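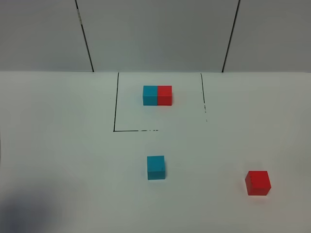

## Drellach blocks, notes 8/9/18

Cubes on white table, black outline marked on it. Red and blue sort, pushed together in pairs. 54 runs so far, 2 tables.

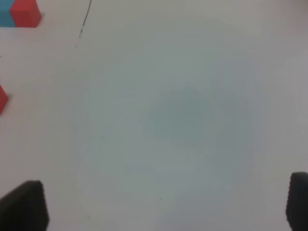

Pairs go flush, no gap. Redo teh outline if it wears. Dont wipe it with spirit. 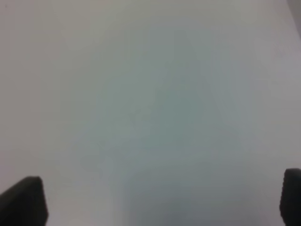 Delwyn Pearce: can we keep the spare reds in the tin, I keep losing them.

Yes, tin. Top shelf, label facing out. Still to do: 3 short runs, log sheet.
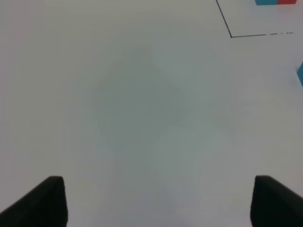
**Wullari Sorting Team**

Questions to Lionel Arnaud. Sheets in the blue folder.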